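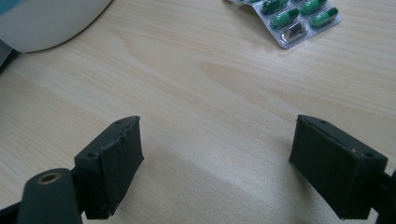 Naledi Mabaso had been taking in mending from her neighbours for the best part of a decade before it occurred to her that people might like to learn to do it themselves. "I was getting the same cardigan back every winter," she says, pouring me a second cup of tea that I hadn't asked for but was very glad of. "Same elbow, same lady. And I thought, well, Jean, love, I could show you this in an afternoon."

So she did, and Jean told her sister, and now the Skaltorbridge mending evenings have a waiting list. They run through the winter in the upstairs room at the old Laryea chapel, with the radiators ticking away and a tin of shortbread going round, and when I visited on 8 Mar 2022 there were 21 people bent over socks, jumpers and one enormous pair of corduroy trousers.

Naledi learned from her grandmother, who darned everything, tea towels included, and who would unpick a row without a word if she thought it was slack. "She never told me off. She just handed it back with the needle threaded. You knew!" Her own style of teaching is a good deal chattier. She begins everyone on a plain woven darn in thick wool, in a colour that doesn't match, so that they can see where they've been. Thin thread and clever matching can wait until April.

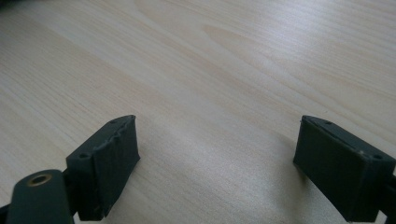
I asked what people find hardest, expecting her to say threading the needle (it was certainly my own downfall). "Pulling too tight," she said straight away. "They're so anxious to close the hole that they drag it shut, and then it puckers and rubs your heel. You want to fill a hole, a bit like laying a little piece of cloth in it. Leave a tiny loop at the end of each row, and it'll settle down when you wash it."

She is fond of old tools and owns far more darning mushrooms than one woman could need, though she'll cheerfully tell beginners to use an orange or a light bulb. Wool is what she spends her money on. She buys odd balls from charity shops, and last autumn a retired knitter left her a suitcase of it, some still in paper bands priced in shillings.

Does she ever give up on anything? "Tights," she says, and laughs until she has to put her cup down. "And I had a pair of gardening socks that were more darn than sock. I did bury those in the compost, in the end. The beans came up lovely."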